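What We Learned About Pantry Food and Sugar
Project report by Palesa Naidoo, with Edem Eshun and Johannes Ndlovu

So our group picked sugar in pantry food, mostly because Edem kept saying his family "barely eats any" and I wanted to check. Mr. Uniyal said fine, as long as we wrote down everything and didn't just look up the answer.

We asked 34 students at Hurnthorpe to keep a food diary for five days. Each person got a sheet with a column for the food, a column for who bought it, and a column for whether they'd read the label first. That last column ended up being my favorite part of the whole project! Most people left it blank, and when I asked them they said they only read labels when they were bored at breakfast.

Johannes was in charge of the shelf question, meaning where in the kitchen the sweet stuff gets kept. He thought people would eat more of whatever sat at eye level. I thought that was kind of obvious, but our diaries didn't back him up very well (people remembered what they ate way better than where they got it from).

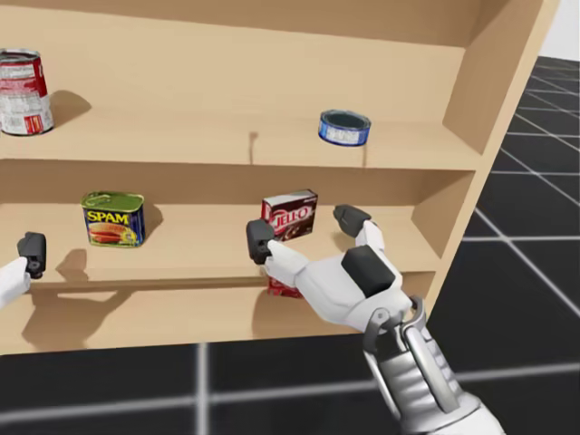

Figure 1. Shelf unit with two levels.

The messy part was serving sizes. One kid wrote "a bowl" for everything, and Anas Issa, who sat near us and wasn't even in our group, pointed out that his bowl at home is basically a mixing bowl. We went back and asked everybody to use a measuring cup for the last two days. Eight people forgot, so we left them out of the final chart — I still feel a little bad about that.

We also switched to comparing foods per 100 grams. It's less fun to read but way fairer, especially for dry mixes, where you add milk later and the numbers on the powder look scary.

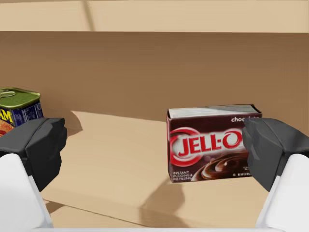

Figure 2. Instant pudding, chocolate.

If I did it again I'd run the diaries in April instead of right before exams, when everyone was living on snacks. I'd also ask who does the cooking. Edem did go home and check his own cupboard, by the way, and he's taken back the "barely" part.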